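Notebooks > Clullance Workshop > Public Art > Runar the Heron

Search this notebook Go

March 17, 2023

Big day on the heron! The council said yes to all 20 birds for the downtown walk, so Runar (our test bird, still the best looking one) gets his final shell this week. Parvaneh Jalali brought the signed drawings over before lunch and we had them pinned up by the band saw within a minute.

Mixed two small batches of the Uvar resin. Batch A went on the neck, batch B on the left wing with a little more filler. B is lovely to spread – it stays put on the curve under the wing where A kept sagging back in December. I'm sold on B. Let it sit 42 minutes before touching the edge with a file, and it cut clean with no crumbs.

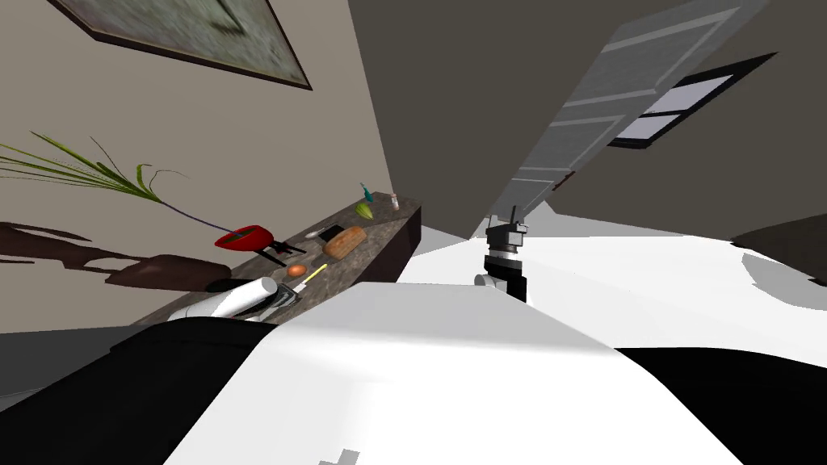 Base and anchor bolts

The Shahbazi plate fits! Four bolts, all lined up on the first try, which has never happened in this shop. The city wants every bird to take a shove from a grown adult, so we leaned on Runar from each side and he barely moved. Still need to ask whether the library corner gets the longer bolts, as the paving there is thicker.

Paint

Primer tomorrow. The school groups can paint up to 10 birds, and the rest go to local artists. I really want to see what the kids do with the beaks.

To order: more filler, short rollers, gray primer (stock no. 3422)

3 comments | 10 shares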